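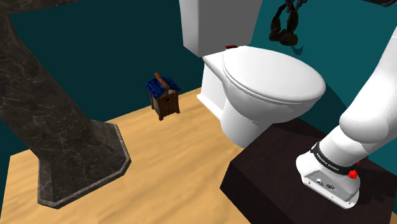 Just reload the whole scene and stop fiddling with the base, was the advice from the next desk this morning. Tried it. Twice. Same fault both times, so fiddling with the base it is.

Thursday, sim cell, Drosetus bathroom scene. Writing this down as I go, sorry for the state of it.

Fault as handed over: arm jitters at rest after load, then the run stops itself with a contact warning. Not every load. Overnight batch was 1,120 loads, 463 flagged. Greltitz set (same arm, same gripper file, different room) ran clean on the same machine, so not the arm model and not the machine. Wanted to blame the Kernex update. Rolled it back, flagged just the same, put it back on. An hour gone.

09.50 - Turned on contact drawing. Contacts between underside of the white base and top of the dark platform, all along one side and none on the other. Base is sitting a hair into the platform and slightly tilted. Solver pushes it out, fixed joint pulls it back, round we go. That's the jitter.

10.15 - Where does the tilt come from? Base pose in the scene file is level. Platform pose isn't. Someone has nudged the platform by hand in the editor and saved. Rotation is tiny, you would never spot it by eye, I looked at it from every side and it looks flat as anything. Zeroed it. Also snapped platform underside to floor height, it was a touch high.

Then reset the base onto the platform top properly:
- physics off
- base parented to platform, NOT to world
- offset typed in, not dragged
- contact between base and platform switched off in the filter, they're fixed to each other anyway
- physics on, leave it alone for a bit, watch joint 2

Joint 2 is the one to watch, it shows the shake first. Flat line now. Good.

10.40 - Short batch. Much better, still a few flagged. Different warning this time. Gripper opening at load, before the controller is up. Start pose in this scene is an old one, gripper parked up and out over by the right hand wall. Wall collision shape is thicker than the wall you see (somebody padded it, no note why). Moved the start pose in off the wall a bit and opened the gripper after the controller reports ready insted of before. Left the wall padding as is, don't want to break anyone else's runs. Will ask.

11.30 - tea, then props.

Birdhouse: collision was the full mesh, every shingle. Daft. Swapped for a box and a wedge for the roof. Checked it still sits on the floor and doesn't hop on load. Small hop, dropped it a little, no hop. The entrance hole no longer exists as far as contact goes, so if anyone is planning to poke something through it, shout before Monday's branch is cut and I'll put a proper shape back.

Toilet: static, lid shut, lid hinge locked. The hinge had no damping set at all, which didn't matter while locked but will bite as soon as someone unlocks it. Put the same value in as on the Safavi doors for now. Guess, not measured.

Marble column: static already, nothing to do. The foot of it has a separate collision shape from the shaft, fine. Planner knows about the shaft but did NOT know about the foot. Added. Explains the odd low paths last month that went straight through it.

13.20 - Long batch started with everything in. Seed list same as last night's so it can be compared line for line.

Timing while waiting. Load time 661 ms on the test load after the birdhouse swap. Didn't write down the before figure, idiot. Felt slower before. Somebody with the old branch still checked out please time it.

Also the red button on the arm base does nothing in sim, it's only drawn on. Stop is space bar in the viewer. It's in the readme but I've now been asked again so it goes in here too.

15.45 - Batch done. No base contact warnings. No gripper warnings. One run timed out with no message, reran that seed by itself and it went through. Not chasing it today, seed is in the run folder.

Saved as new scene revision, old one kept next to it. Platform and base poses now locked in the editor, you have to untick to move them. If you do untick, type the numbers in and write it here.

To do:
- ask who padded the walls and waht for
- hinge damping, get a real value
- same base check on the other Drosetus rooms, they were all copied from this one so expect the same tilt
- rerun the timed out seed a few more times, overnight if the machine is free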